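Ticket: Township boundaries wrong on the Bomodside history map
Product: Trelletti (map and article publishing)
Opened by: Danica Krasniqi, Bomodside Local History Pages
Status: Closed, with sighing
Priority: Normal (was Urgent, was Low, was Urgent)

Opened Sun 20 September

The article on how Bomodside grew out of its separate townships has a map at the top. Until the last update the map agreed with the article. Now the article says Nnaji township was laid out south of the rail line for families moved off the river lots, and the map puts it north of the rail line, in what was at the time a golf course. Two readers whose grandparents were moved there have written in. They are quite sure their grandparents were not moved to a golf course.

Also, the population table now lists Nnaji with 31 residents. There were more people than that on the first bus.

Steps to reproduce: open the article. Look at it.

Reply from Stela Neagu, first-line support

Thanks for the report. Have you tried clearing your browser cache?

Reply from Danica Krasniqi

Yes. The golf course is still there.

Reply from Stela Neagu

Confirmed on our side, on three browsers and a phone. The boundary file attached to the article is the right one, so the fault is somewhere between the file and the page. I've asked for the import log.
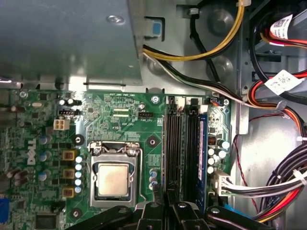
Attachment 1: Dell board, processor in socket, no heatsink on.

Import log, trimmed to the parts that say anything:

township_areas: 84 shapes read
township_areas: 67 shapes matched to place names
township_areas: unmatched shapes assigned to nearest name
population: joined on place name
finished with no errors

I do admire "finished with no errors." The importer could not match the leftover shapes to a name, so it gave each one to whichever name was closest and went home happy. Nnaji's own shape was among the leftovers. It went to Ninia, next door, and Nnaji got a bit of fairway.

Reply from Danica Krasniqi

That explains why Ninia has doubled in size. I had assumed somebody over there was feeling ambitious.

Why didn't Nnaji match? It is spelled the same way in the article, the file and the table. I checked letter by letter, twice, the second time with a ruler.

Reply from Stela Neagu

There's a space after the last "i" in the boundary file. The old importer ignored spaces at the end of a name. The new one takes them personally. Passing this up.

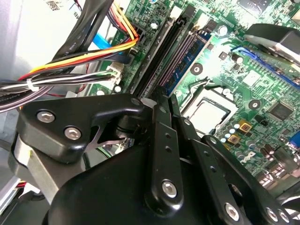
Oluwatosin Ogbonna
Senior Support Engineer, Map Data

Picking this up from Stela. She's right about the space, and there is a second problem behind it.

The boundary file uses the names from before the townships were joined into one municipality. The population table uses the names from after. Most didn't change, which is why most of the map looks fine. The ones that did change were held together by a list of old and new names that someone typed into the settings in April and did not write down anywhere. The update replaced the settings with fresh ones. The fresh ones are very clean and know nothing.

As for the 31: that figure belongs to a row called "Nnaji Ext. 3," a strip of railway housing. The table join took the first row that started with the right letters.

What I've done:
- Took the stray spaces off the names in the boundary file.
- Rebuilt the old/new name list from the article's own footnotes, which are better than our documentation.
- Turned off "assign to nearest name." Unmatched shapes now stay gray and labeled "unknown."
- Set the population join to exact names only.

Please check Nnaji, Ninia and the railway strip before I republish.

Reply from Danica Krasniqi

Nnaji is south of the line. Ninia is its old size again. The strip is a strip.

One gray shape left over, east of the reservoir. Mahmoud El Ouafi, who wrote the article, says it was surveyed as a township and never built, so "unknown" is not quite fair to it. Can the label be changed to "planned, not built"?

Reply from Oluwatosin Ogbonna

Done and republished. The name list is saved with the article now, so the next update can't eat it. I've asked Rakiya Amadi on the importer team to make unmatched names count as a warning. She has opened a ticket for it. It is marked Low.

Reply from Danica Krasniqi

Both readers have looked at the new map and are satisfied. One of them would now like to discuss the spelling of the river. I'll open a separate ticket.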